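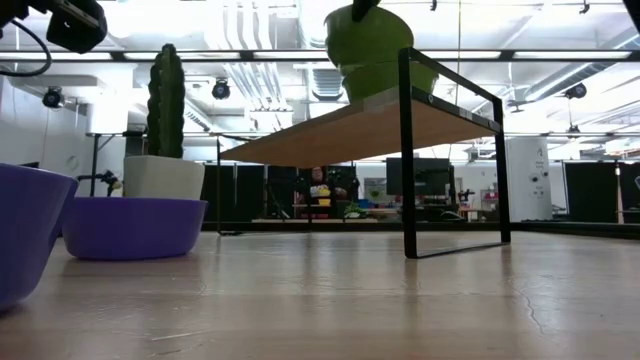
Can a robot tidy a living room yet? Parts of one, slowly, and with somebody close by to step in.

I spent two days in December with the team at Birnodlow, a small company that wants to sell a household arm called the Tandlow. The chores on its list are the dull ones: clear the side table, move the plants so the surface can be wiped, put the bowls back.

Pots are harder than they look. A round, glossy one gives the fingers very little to hold, and a cactus in a square planter has a good side and several bad ones. "People grab a pot without thinking," says Solange Bouvier, who runs testing. "We had to think about it for a year."

Her team ran 395 pick-and-place attempts on pots and bowls last fall. The arm finished 73 percent of them without help. Most of the failures were slow slips -- the grip held for a moment, then let go on the way down.

Fouad Ramadan, an engineer who came over from warehouse work, says the shop floor is still the easier customer. Parts arrive in the same place, in the same position, all shift long. At home the table moves, the light changes, and someone buys a new pot.

Baptiste Chauvin handles sales and is more hopeful. He expects the first paying homes within 3 years, starting with people who have trouble lifting or reaching. He wouldn't give me a price.

I asked Bouvier whether she would let it near her own plants. "The cheap ones," she said, and went back to the log from the morning's runs.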